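Report on the Visit to the Kivis Comics Studio

Submitted by Traian Buzatu for the Hou Reading Society

On July 21, 2021, members of the Society visited the Kivis studio, where the serialized comic Plollex is written and drawn. The group was received by Ximeng Xia, the lead writer, and Danilo Quiambao, who has drawn the series from its first chapter.

The morning was given to the script of the current storyline, in which the courier Vukach returns to her home town after seven years and finds that her younger brother has kept her room locked. Ms. Xia read three pages aloud. She explained that the brother was meant to leave the story early, and that letters from readers persuaded her to keep him.

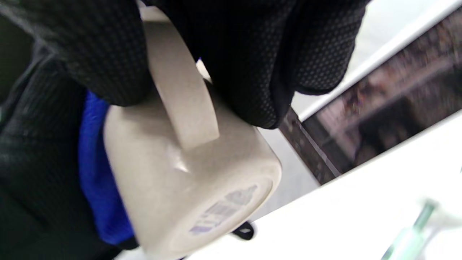 Mr. Quiambao then presented the pencil drawings for the same pages. A chapter runs to 20 pages, and he prefers to draw the quiet conversations before the action. Members were interested to see that the kitchen argument had been redrawn with the brother facing away from the reader through most of it. The dialogue had been shortened to match.

Lettering is handled by Ruoxi Xiong, who showed the group how a long speech is divided between balloons. Her remarks on the reading order of crowded panels led to a lively exchange, and the schedule was adjusted to allow for it.

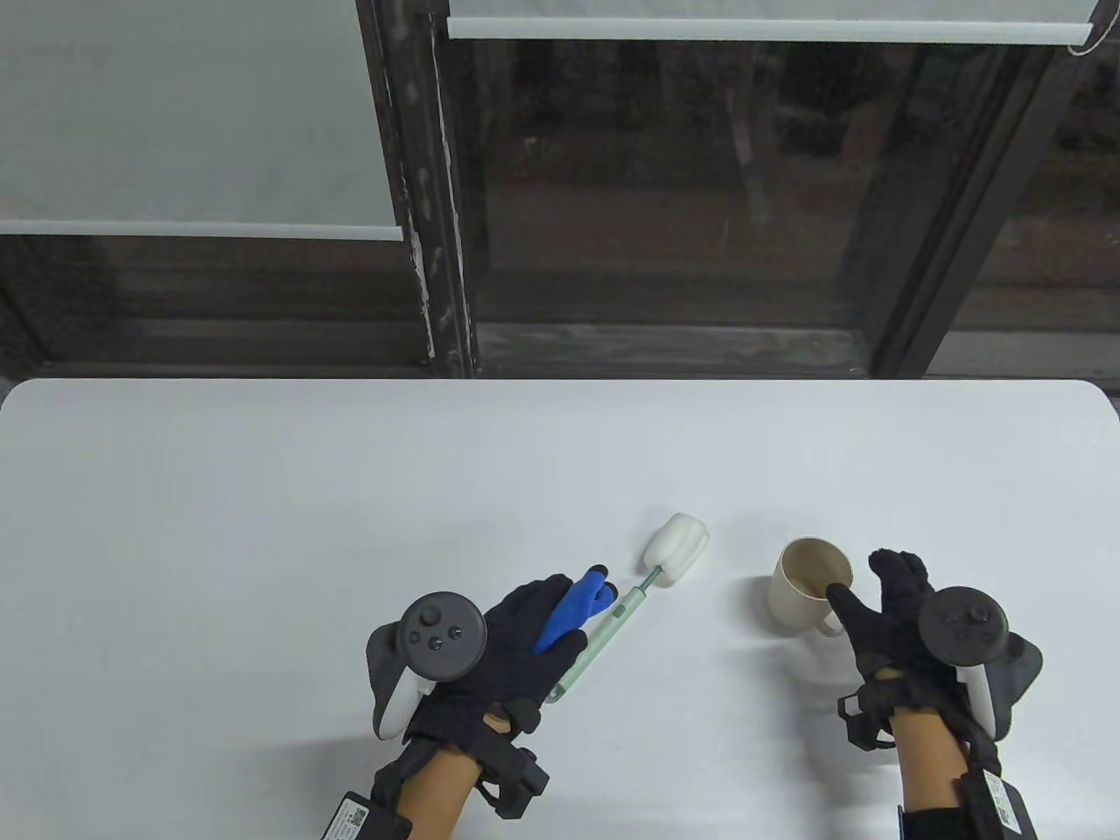

Will the brother's story be completed in the present volume?

Ms. Xia replied that it will continue into the next one, which opens in December with a chapter told from his point of view. The present volume closes at chapter 13, with the door still locked.

Members who wish to borrow the earlier volumes may apply to Deming Wei at the Society's library desk.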